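Print Study Room, Plama Collection
Works on Paper Working Group
Minutes, 3/17/21

Present: Renji Kuroda (chair), Rin Ichikawa (minutes), L. Hoketti, staff of the Plulau conservation studio by phone
Regrets: registrar

1. Previous minutes
Accepted with one correction. Item 4 should read "verso", not "recto".

2. Lacroix gift, cataloguing
R. Ichikawa reported that 40 sheets have been unframed and given temporary numbers. Most are single-sheet landscapes in colour woodblock. 6 are surimono and will be catalogued separately, as the poems need transcription before the records can be released.

Publisher's seals have been trimmed on several of the landscapes. R. Kuroda asked that the Marks field say "trimmed" in these cases and not be left blank. Where a censor's seal survives it is to be transcribed and the date given in the Edition field only if the seal is legible without magnification aids. Disagreement on this last point. L. Hoketti prefers that any reading be recorded, with the method noted. Left as worded for now.

3. Impression terminology
The terms "early", "late" and "later" have been used unevenly in the database. Agreed that "late impression" refers to wear in the key block and "later edition" to a change of publisher or recut block. The two are not to be combined in one field. Existing records will be changed as they come up for other reasons.

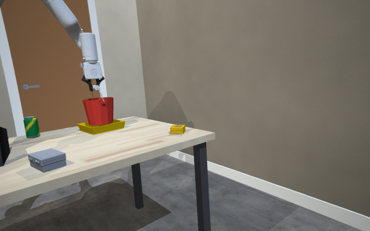
Dimensions will continue to be taken at the left and lower edges, in centimetres, to one decimal place. Format names (oban, chuban) stay in the Medium field.

4. Conservation
Plulau returned the condition reports for 2 sheets with old backing paper. Backing on the first can be lifted. The second has fugitive purple in the sky and the studio recommends no aqueous treatment. Both are to be rehoused in four-ply mats with Japanese paper hinges. Quote to be circulated.

5. Light exposure
Limit for colour woodblock remains at 50 lux. Rotation schedule for the east gallery deferred to the May meeting.

6. Actions
RI: finish transcription of surimono seals and signatures.
RK: revise the style sheet, sections on Marks and Edition.
LH: send mat sizes to the studio.

7. Other business
Solander box labels are lifting at the corners. RI to test a different adhesive.

Adjourned 3:40 p.m.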